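Kollik compares two finger pads for hand-held grippers

12 May 2019

Kollik has begun a side-by-side trial of two finger pad designs for its hand-held gripper, the company said in a notice to customers. The trial covers grip on cloth, cups and small bottles, and will decide which pad ships with the next production run in July.

Both pads are black and fit the same finger mount. The first, already in use, has a perforated inner surface. The second, supplied by Stefanou, has a closed surface in a softer compound. Each pad is put through 557 grasps by the same group of operators, with the camera mounted on the tool and its exposure locked.

Linnea Fjeld, who runs the trial, said the camera setting mattered as much as the rubber. "If the pads are out of view when the fingers close, we cannot score the grasp," she said. "The wide lens keeps both pads in view along with most of the room. The cost is strong bending of straight lines toward the rim, and that has to be calibrated out before anyone measures a position."

Recordings are made in a shared workspace with several tables in use at once. Fjeld said the background was left as it was, including people passing behind the tables, so that the tracking software is tested under ordinary conditions.
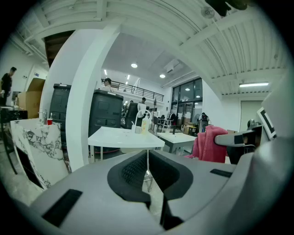
First results

The perforated pad has finished its set on rigid items. It held in 98 percent of grasps, with most of the misses on small cups taken near the lip. Figures for cloth are not complete. Operators have reported that thick folds can catch on the pad rim and delay release, and Teodora Tomić is logging release time as a separate value.

Pad wear is checked every 30 grasps. A pad is replaced if its thickness has changed at any of 4 marked points.

The closed pad goes through the same sequence next. Kollik will then repeat part of the cloth set with the controller gain lowered, after Wing-sze Lu found that the motor current peaked before the fingers were fully closed. The controller firmware is otherwise unchanged from the current release.

Tirarlow, which distributes the gripper, will receive the full table of results. Owners of earlier units can fit either pad without a new mount, but will need to run the finger zeroing routine again after the change.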